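Trislow library to close for five weeks while floor is replaced

5 Feb 2024

The Trislow branch library will shut its doors at the end of this week so the floor in the main reading room can be pulled up and replaced. The council expects the work to take five weeks.

The old boards were laid over a crawl space that has let in damp for years. An inspection last September found soft spots near the returns desk and along the wall behind the local history shelves. Two sections have been roped off since then, and the children's area was moved to the front of the building.

Jultmont Building Services has been given the job. The company will lift the boards, dry out the space underneath, put in new vents on the north side and lay a hard-wearing floor over new joists. The front steps and the ramp are not part of the work and will stay as they are.

Books and other items on loan will not fall due while the branch is closed. Anyone who wants to return something early can use the after-hours chute on Chevalier Street, which will be emptied each weekday morning. Holds can be picked up from the Temammont branch, 17 kilometres up the highway. Members who cannot get to Temammont can ask for their holds to be kept until Trislow opens again.

A small lending desk will also run from the community hall on Chevalier Street, three afternoons a week. It will carry 351 titles, mostly new fiction, large print and picture books. There will be no public computers at the hall, but printing can be done at the council office during business hours. 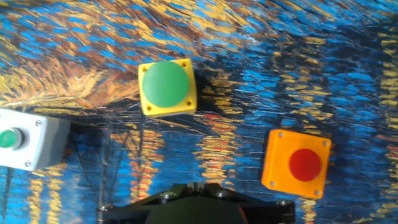 Most of the regular programs will carry on in the hall. Storytime stays at its usual hour, and the homework group will meet in the side room. The Saturday art table for adults and teens will keep going as well, with places booked by phone or at the lending desk. The family history group has decided to take a break until the branch is open, as its members need the microfilm reader and it can't be moved.

The council has also used the closure to look at how the reading room is laid out. Under the new plan the shelves will be lower and set further apart, so that prams and wheelchairs can pass between them. The newspapers will go to the window side, where the light is better, and there will be four more power points for people who bring their own laptops. Some older reference books will be moved to storage at Temammont – they can still be asked for at the desk and will normally arrive in two working days.

Almost 200 people filled in a survey on the layout last year. Longer evening hours were the most common request, followed by more seats and a quieter corner for study. The seats and the study corner are in the plan. Evening hours will be looked at in the next budget.

Parking behind the library will be closed to the public while the work is on, as the contractor needs the space for bins and deliveries. Street parking on Chevalier Street is not affected. The bus stop outside the building will stay in use, though riders may be asked to wait a few metres further along when trucks are being unloaded.

An opening date will be posted on the library door and on the council website once the new floor has been laid and checked.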